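The Sodance Prize

The letter from Sodance came in July, and it said I had won 2,000 dollars for a jingle I didn't remember writing. I read it standing up, then sitting down, then out loud to the cat, who had written as much of it as I had.

Sodance makes a fizzy drink that tastes like a pencil. The jingle rhymed "Sodance" with "no chance," and I had to admit it sounded like me. 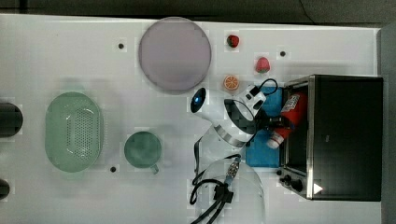
By four in the afternoon I had spent the money in my head. There was the roof, and the dentist, and a week at Longo, where my sister goes to be rained on in nicer surroundings. The roof lost. It had been losing for years and was used to it.

I called the number at the bottom of the letter. A woman with a very restful voice asked me to sing the jingle for verification. I sang it. She asked me to sing it again, with her supervisor on the line.

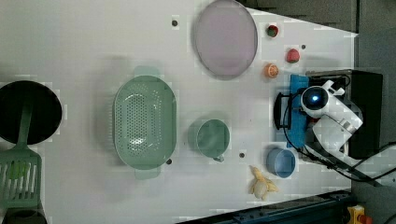 The supervisor said that it was certainly the tune, but that the winner had sung it lower, and had I been ill? I said I had been a little hoarse all spring. I coughed to show willing.

They put me on hold. The hold music was my jingle, played on a xylophone, and I began to feel proud of it in a fatherly way.
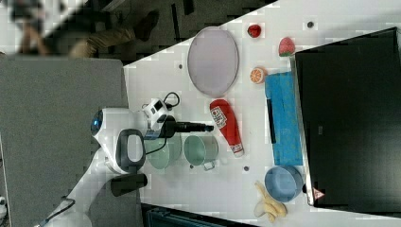 Was it mine, then?

It belonged to a man on Ondell Street, one block over, who had my house number and none of my mail until that summer.

I went to see him that evening with the letter in my coat. He was up on his roof with a mouthful of nails, fixing it himself, which I thought was showing off. I held the ladder. He talked for an hour about Kindico, a rival drink, and how he wouldn't wash a dog in it.
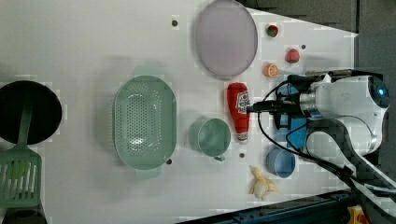
Did I give him the letter?

I gave it to him when he came down, and he gave me 50 dollars and a case of Sodance, and I have been trying ever since to get rid of the case.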